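The Great Bedroom Clear-Out, Part 2
November 9, 2023

Well, I finally did it! After weeks of walking past the kids' room with my eyes half shut, I started on the bed, where everything small in our house seems to end up sooner or later. My plan was simple (my plans always are): get it all out on the sheet, then find each thing a home before supper. Part 1 was the closet, and I'm still finding hangers in odd places from that one.

A packet of 心相印 pocket tissues, with the white supplement bottle and the turquoise cube with the pink heart behind it. The plaid sheet stays, I love that sheet. 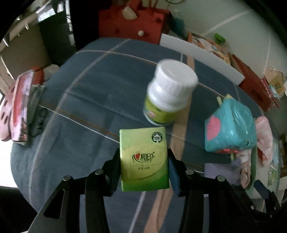 Naa Dramani wrote back that tissues should never go in a toy bin, they get squashed flat in a day, and that she keeps hers in a shoebox by the front door next to the keys. She also wants supplements on a high kitchen shelf, well away from little hands, and says she'll keep nagging me until I send proof.

Fair enough, Naa! The tissues are going by the door and the bottle goes up high tonight. Soft things get the big basket, and books go back on the low shelf where the kids can reach them (and pull them all down again, I know, I know). I have 66 hair clips to sort as well, so that's my evening gone.

Part 3 will be under the bed. Korkor Eshun has offered to come over and hold the flashlight, and I'm making her bring snacks.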